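Gripping round containers on fabric: handling rules for hand-held gripper sessions

These rules apply to all Dradley bench sessions with small rigid containers. Read them with the Skotmont gripper checklist.

Step 1. Prepare the surface
Lay the fabric out with its natural folds. Do not iron or tape it. Remove pins and clips. Keep each fold under 30 mm high in the approach path.

Step 2. Close on the rim
Bring one finger to each side of the container and close at no more than 11 N. Contact the rim only. Keep any tab clear of both fingers, and keep the printed face uncovered so the label can be read during review. A slight tilt is acceptable. 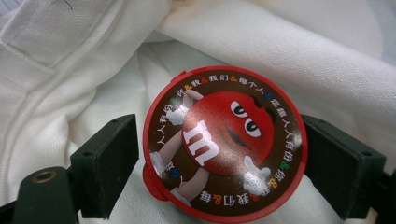 Step 3. Check before lifting
Hold for one second. If the container rotates, open fully and start again from Step 2. Do not correct the grip while closed. If fabric is caught between finger and rim, log the attempt as "pinch" and repeat it.

Step 4. Lift and release
Lift straight up to roughly 24 cm. Lower to the same spot, open, and withdraw along the approach line.

Step 5. Record
Enter the object name as printed on the pack. Attempts without an object name are rejected at import.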